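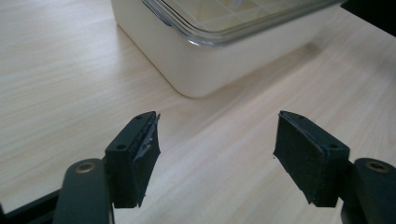

White container, clear glass lid, pale wooden table. Two of the three get along.

Looking After a Pale Wood Table (and the Boxes You Put on It)

I bought a blond wood table because it made the kitchen look bigger. It did, for as long as it took me to put a hot casserole on it. Since then I have become the sort of person who tilts her head at the window to check a tabletop for smears, and I've picked up a few things worth passing along.

Check it against the light

Daylight from the side shows everything: the sticky patch, the ring, the long dull streak where somebody wiped up jam with the greasy cloth. Looking straight down shows you a clean table. Crouch until the window reflects off the surface, then wipe the parts that look wrong. Go with the grain, even if your grain wanders off diagonally the way mine does.

A barely damp cloth first, then a dry one. If you need soap, use one drop of dish soap in a bowl of warm water and wring the cloth out hard. Skip the furniture polish with the lemon on the can. My neighbor Lleucu Llewellyn gave her table a good coat of it and spent the next two weeks chasing her dinner plate.

White rings

A cloudy white ring usually means moisture in the finish, and moisture can often be coaxed out. Leave it alone overnight first. Plenty of rings fade while you're busy feeling bad about them. If it's still there in the morning, lay a dry cotton dish towel over it and pass a warm iron across the towel for a few seconds at a time, no steam, lifting the towel to look after each pass. Try it on a spot near the edge before you go at the middle of the table.

Dark rings are another story and usually a longer one, with sandpaper in it. I have one. There's a fruit bowl on it.

Dry the bottom of the box

Food containers straight from the fridge are the worst offenders in my house. They come out cold, they sweat, and they sit there all through supper leaving a neat rectangle of damp underneath. Wipe the base before it goes down. If the box is heavy, lift it and set it. Sliding saves you no time at all, and one grain of salt under a corner will draw a line you'll be looking at for years.

Glass lids

I went over to glass lids after a drawer full of plastic ones warped into potato chips. They're heavier, they don't hold on to the smell of onion, and you can see what's in there before you open it, so you can decide against it.

Some habits that have kept mine in one piece:

Let a cold lid come up to room temperature before it goes anywhere near hot food or hot water.

Don't carry the box by the lid. A lid that's only resting on top will stay exactly where you're holding it while the soup goes elsewhere.

Store lids on edge in a rack, with a strip of felt or a folded cloth between them. A stack of 8 glass lids is a fine thing until you want the bottom one.

Run a fingertip along the rim, carefully, when you dry it. If you feel a chip, that lid is finished. My mother kept a chipped one for pickles and called me timid, but I still say throw it out.

Cloudy glass is mostly hard water. Wipe it with white vinegar, leave it five minutes, rinse, and dry with something that doesn't shed.

White containers and tomato sauce

If yours are plastic, you already know. Rinse with cold water first, then wash warm. For the orange tint that stays behind, spread on a paste of baking soda and water, leave it for an hour, and scrub with a soft brush. A day on a sunny windowsill helps too. Gwenllian Probert wrote in back in April to say that a thin wipe of cooking oil before the sauce goes in prevents the whole business. I tried it and got a container that was orange and oily, but she may have had better sauce.

Updated 23rd June, with the iron instructions made clearer after Hanne Mäkelä asked whether the towel was supposed to be wet. Dry, please.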